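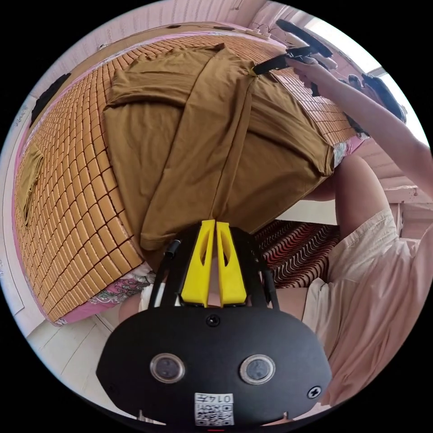 **PART TWO · SLEEP AND THE HOUSEHOLD**

# Chapter 6: Does the Bed Matter?

Bamboo tile mats are sold in many hot places on the promise that they help people sleep. The promise may be true. It is also the kind of claim that gets repeated for years before anyone checks it, and this chapter is about the checking.

Take the Nestel survey, which is still quoted in sales leaflets. It asked 61 adults in Naradum whether they slept better after changing their bedding, and 53 said yes. That sounds strong until you read the method. Everyone had paid for the new bedding, and no one was asked to go back to the old kind. The answers were collected in July, three weeks after the change, when the nights had already begun to cool.

Naa Kyei and Romain Fleury later tried something harder. They followed 758 sleepers in Jornunach through a full year and used wrist monitors as well as diaries. The diaries showed a clear gain from the cooler mats. The monitors showed very little — a few minutes a night, and less in the dry months.

Which record should we believe? Kyei trusts the monitors. Fleury has argued that feeling rested is worth measuring for its own sake. Before taking a side, we need to look at what each tool records, starting with the diary.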